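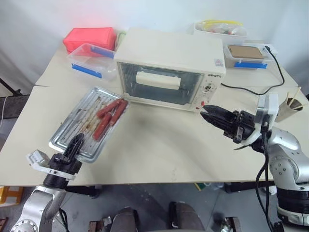

I used to scrub my toaster oven door with whatever was under the sink, and all I got for it was scratches. So now it's baking soda! I mix 2 tablespoons with just enough water to make a paste (think frosting), smear it on the inside of the cold glass, and go watch a show.

Half an hour later it wipes off with a damp cloth — brown gunk and all. Unplug first, please. Keep the paste off the heating elements, and don't flood the crumb tray.

For the smell of old cheese, a little bowl of water with lemon slices at 300 degrees for ten minutes works great. My sister-in-law swears by vinegar, but then the whole kitchen smells like pickles until Tuesday. Oh, and line the tray only if your manual says foil is okay. Mine doesn't.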